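Section 4. Booking a Consolidated Consignment in Covport

4.1 Before You Begin

Covport accepts bookings for shared-load road freight collected at the Prullberg and Restham depots. Your account must be active and assigned to one of these depots. Accounts opened before January have been transferred to the current version and keep their original customer number.

Have the collection address, the delivery address and the weight of each pallet or case at hand. Weights are entered in kilograms and must include packaging.

4.2 Creating the Booking

1. Sign in and select New Consignment from the main menu.

2. Choose the collection depot. The list of available departures is updated when the depot is changed.

3. Enter the number of handling units. A single booking may contain up to 20 units. For larger shipments, create a second booking and enter the first booking number in the Linked To field.

4. Enter the gross weight. The limit for one consignment is 3000 kg. If the total is higher, the Continue button remains gray and the shipment must be arranged with the depot as a full load.

5. Select the delivery type – business premises, private address or depot pickup. For private addresses, a telephone number for the recipient is required.

Note: Goods that cannot be stacked must be marked as such at step 3. The mark cannot be added once the loading plan has been issued.

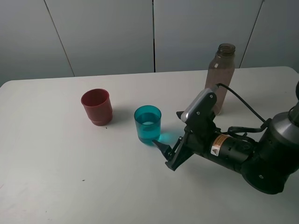

6. Check the summary page and select Confirm. The booking number appears at the top of the page and is sent to the e-mail address on the account.

7. Print one label for each handling unit. Attach it to the long side of the unit, outside any stretch wrap.

Caution: Do not reuse labels from an earlier booking. A unit carrying two valid labels is held at the depot until the sender has confirmed the destination in writing.

4.3 Changing or Canceling a Booking

Changes to the address or weight can be made online until the status reads Planned. After that, contact the traffic office and quote the booking number. Marilou Policarpio handles changes for Prullberg departures; Boonmee Srisuk handles those for Restham.

A canceled booking remains visible under History and cannot be reopened. Use Copy to New to transfer its details to a fresh booking.

4.4 Error Messages

Code 209 – The delivery postal code does not match the selected route. Correct the code or choose another departure. Deliveries to Bañez must be entered with the regional route selected.

Section 4 last revised June 21, 2023.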